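Como limpar um recipiente de chapa sem gastar dinheiro em produtos

Circulam por aí muitos conselhos sobre limpeza de metal, e a maior parte serve para vender frascos. Experimentei vários na oficina durante o mês de junho e fiquei com uma rotina curta, que deixo aqui para quem tem caixas, tremonhas ou gavetas de chapa cheias de pó.

Comece por esvaziar tudo e aspirar a seco. Parece óbvio, mas metade dos tutoriais manda molhar logo, e pó molhado vira pasta nos cantos. Use um bocal estreito e um pincel de cerdas macias, de cima para baixo. As paredes inclinadas enganam: parecem limpas de frente e, quando se passa o dedo, vem cinzento. 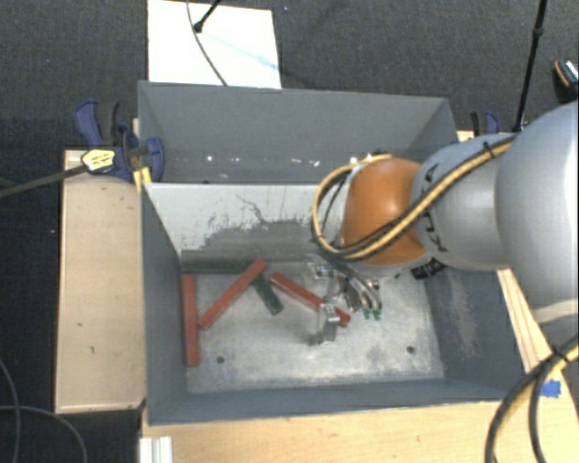 Pó e riscos no fundo de uma caixa de chapa cinzenta, com pauzinhos vermelhos e verde-escuros.

Depois, pano de microfibra húmido, bem torcido, com água morna e 2 gotas de detergente da loiça. O desengordurante Cavach, que me recomendaram com grande entusiasmo, fez o mesmo que o detergente. Talvez em gordura velha seja diferente - duvido, mas não testei.

Os riscos são outra conversa. A Eilidh Carnegie jura que a pasta Rennie os apaga. Passei-a em metade de uma tampa, esperei, poli, e a tampa ficou com uma metade brilhante e riscada e outra baça e riscada. Se o risco não apanha a unha, deixe-o estar.

Não use palha de aço em chapa pintada ou galvanizada. Também não vale a pena ligar à regra dos 42 minutos de molho que se repete nos fóruns, sempre sem fonte.

Seque com outro pano, insista nas dobras e nos furos, e deixe a peça aberta até ao dia seguinte. Se houver ferrugem, lixe só a mancha com grão fino e aplique primário antes de voltar a pintar.

Quanto à frequência: quando estiver sujo. Os calendários de manutenção que vêm nas embalagens são feitos por quem vende a embalagem.

Atualizado em 10 de agosto de 2026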